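Clusholm Flower Cooperative Sets Budget for Robotic Stem Handling

The Clusholm Flower Cooperative has approved funding for its first robotic arms, to be installed at the Dunska packing hall ahead of the spring tulip season.

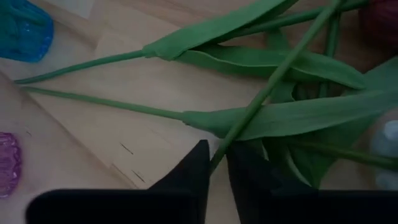

How many arms will the cooperative buy?
The budget covers 10 arms, with an option for a further 15 once the first season has been reviewed.

Findero will supply the equipment under a two-year agreement that includes grippers, installation and staff training. Spare gripper fingers are budgeted separately — they are treated as a consumable and will be reordered each quarter. The cooperative has also set aside money for new worktables and for electrical work in the north bay.

Members were asked to comment on the plan before the vote, and 60 written responses were received. Several raised the cost of service visits. The final agreement sets a fixed annual fee for maintenance.

Delivery is expected in December. A second site, Furtună, will be considered in the next budget — no funds have been committed there. Members may request the full equipment plan from the cooperative office.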